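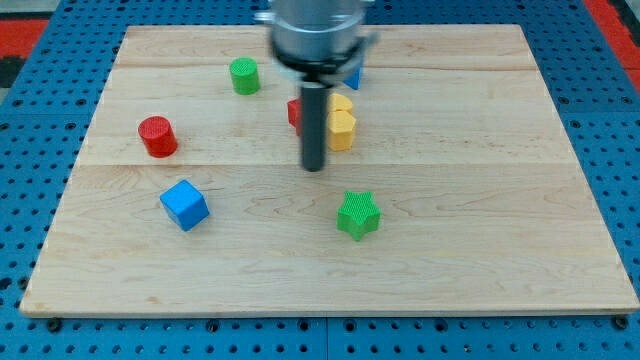

Blocks on the maple board, before anyone sorts them.

Leave the blocks out. That's my whole argument, and I've had it with my sister-in-law Aslı since September, over 2 kids and one playroom.

She wants bins. Labels. Cylinders with cylinders, cubes with cubes, lid on by 6. Fine for a store. But a kid who walks in and sees a green star standing there, a blue cube a bit crooked, two yellow ones shoved up close, already has somewhere to start. A closed bin gives them nothing. Just a lid.

And a few is plenty! We had a tub of 17 sets once, hand-me-downs, and teh whole thing got dumped and walked away from. Every time. Put out a handful on a board and they stay with it till supper.

Yes, you will step on one. I have. Wear slippers.

We use cookies to improve your visit. Accept / Manage settings

Aslı still says it looks like a mess. It does, kind of. Sort them on your own time, after bedtime, if you realy have to.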